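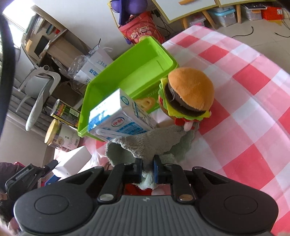 Womau hand-held gripper, fault review
Minutes, 14th February

Present: Naledi Jacobs (chair), Gerrit Mokgethi, Pravesh Joubert, Muammer Gökçe (minutes)
Apologies: Chrysanthi Katsaros

1. Minutes of the last meeting
Agreed. The December action on spare pivot pins is still open with Modise and is carried over.

2. Jaw fault
GM reported that the right finger stopped short of full closure in 6 of 100 bench cycles. The gap at the pads was 2 mm. The trigger reading showed fully closed each time, so the log gives no warning. Thick soft items such as the plush towel hide the fault, as the pads still meet cloth. It shows up on hard, smooth items.
PJ had stripped the unit. One linkage pin was worn and the screw at the base of that arm had backed out. No thread lock was found on it. The blue pads were sound and were refitted.
MG asked whether the earlier logs could be trusted. GM said not for jaw position. They are to be marked as suspect and kept.

3. Table work
Items in use on the checked cloth include the towel, the lime-green tray and the milk carton. NJ asked that hard and soft items be logged separately from now on.
PJ noted that the cloth creases and can shift under load. To be clipped at the corners. 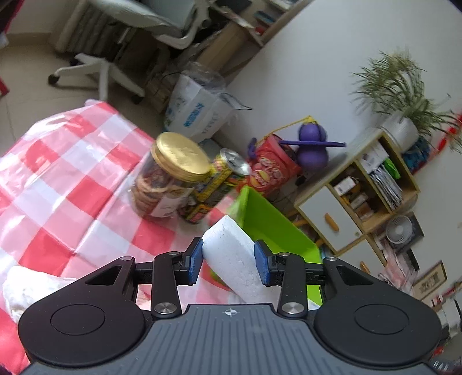
4. Safety
GM had a finger nipped between the linkage arms while clearing a jam at the Fendangate bench. Skin not broken. Entered in the accident book. The trigger had not been locked off.
Agreed: lock off before any hand goes near the jaws. The rule applies at Drovovberg as well.
NJ raised the cables on the floor. PJ to cover or reroute them.

5. Actions
PJ: replace pin, refit both base screws with thread lock, check again after 50 cycles.
GM: add a jaw gap check with a feeler gauge at start of shift.
MG: mark the suspect logs and send the list to CK.
NJ: chase Modise for pins.

6. Any other business
None.

Next meeting to be called once the check in item 5 is done.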